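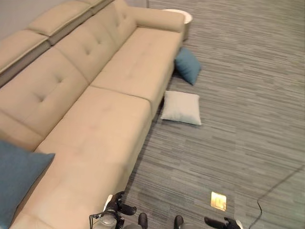 The long sofa, with its row of headrests.

About Sodside Paper Crafts

We're a card making and paper craft school on the edge of Hancombe, and we have been getting ink on our fingers here for nine years. It began as a Thursday evening stamp club with one box of shared ink pads and a heat tool everybody had to wait for. People kept bringing friends (and then the friends brought their sisters!), so we took a proper room, bought more heat tools and started printing a schedule.

These days we run 40 classes a year. Some are for total beginners who want to fold a clean card and get a sentiment on straight. Others go deeper into die cutting, alcohol inks, gel printing, paper marbling, or the little accordion books that have become a bit of an obsession around here. Most classes last two and a half hours and you go home with finished cards, plus the leftover bits in an envelope so you can make one more at your own table.

Our teachers all make cards at home for the love of it, and it shows. You'll hear strong opinions on foam tape versus liquid glue. You'll also get plenty of help when your embossing powder sticks where it shouldn't, and a good trick or two for turning a smudge into a butterfly.

The Kito Kits

A few years back a student who was moving to Salinas asked if we could mail her the class supplies each month. We said yes, packed one box, and loved doing it so much that we made up 30 more. That was the start of Kito, our mail-order kit line. Each kit has the cut cardstock, envelopes, a small stamp set and printed step-by-step directions with the measurements up front. New ones come out every month, and the May kit is nearly always flowers. We can't help ourselves.

The Stamp Library

We have 894 stamp sets on the shelves and students can borrow any of them for two weeks. Please clean them before they come back! The older sets are some of our favorites, especially the ferns and the big outlined poppies, and it's a joy to see them turn up on a card in colors we'd never have tried.

Coming to a Class

You don't need to own a thing. Tools, ink and paper are all included, though you're welcome to bring your own scissors if you're fussy about them (lots of us are). Doors open fifteen minutes early for anyone who likes to pick their seat and have a good look through the patterned paper first. Aprons hang by the sink.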